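Lellis Edge-Joined Board, Large

Made in our Pesulcombe shop
Item 119
In stock, ships in 2 working days

The large Lellis board is a plain rectangular work board built from long wooden strips glued side by side. It is sold as a cutting board, and a good number of them go to kitchens, but we also sell it to schools, toy libraries and repair benches that want a smooth wood surface they can lift on and off a table.

We don't stain the strips or sort them for color. Most come out pale, with a darker one here and there, and the order they go in is whatever was next on the rack. If you need two boards that look alike, call before you order and we will try to pull a pair. We can't promise a match from a web order.

Size and weight
Length: 18 inches
Edges: lightly eased, no juice groove
Feet: none, both faces usable
Finish: food-safe oil, one coat

What comes with it
The board and a small tin of Akbari board oil. Blocks and other toys are sold separately.

Care
Wipe with a damp cloth and dry it standing on edge. Do not soak it and do not put it in the dishwasher. Oil it when the surface starts to look dull - for a kitchen board that is every month or so, for a play board a lot less often. Small marks can be taken out with fine sandpaper, going along the strips and never across them. Oil again after sanding.

If the board cups a little, lay it with the hollow side down overnight. It usually comes back flat. If it hasn't after a couple of days, write to us.

Using it as a play board
Solid shape blocks of the kind that come with a sorter sit flat on it, and children can line them up, trace around them with a pencil, or sort them by color or by number of corners. The wood gives a calm background, so the shapes are easy to tell apart. Pencil comes off with a white eraser. Crayon mostly comes off with a dab of the oil. Marker does not.

On a perforated metal table the board also keeps small parts and pencil tips out of the holes. It has no fixings of its own. On a slick surface, put a piece of shelf liner under it. 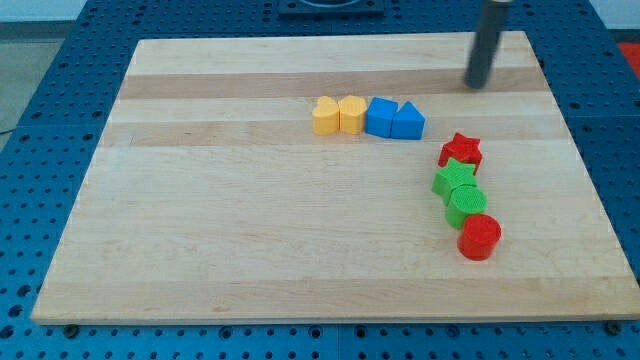

Pesulcombe, August - The large board on a blue pegboard table, with shape-sorter blocks on it: a yellow heart and pentagon, a blue cube and triangle, a red star. Strip color varies from board to board, and the darker honey-brown stripe may fall anywhere on yours, or be missing.

Shape blocks
We carry the Pudus plastic block set for people who want something to go with the board. It is listed on its own page under Play and Sorting. Replacement blocks are sold one at a time, so a lost shape doesn't mean buying a new set.

Orders and returns
Boards can come back within a month if they have not been oiled or cut on. We pay return shipping only if the board arrived damaged. Keep the carton until you have looked over both faces and all four edges.

For school orders, or to ask about a custom length, write to Nazanin Ansari at the shop. Custom boards are made in the same strips and take longer, and they can't be returned.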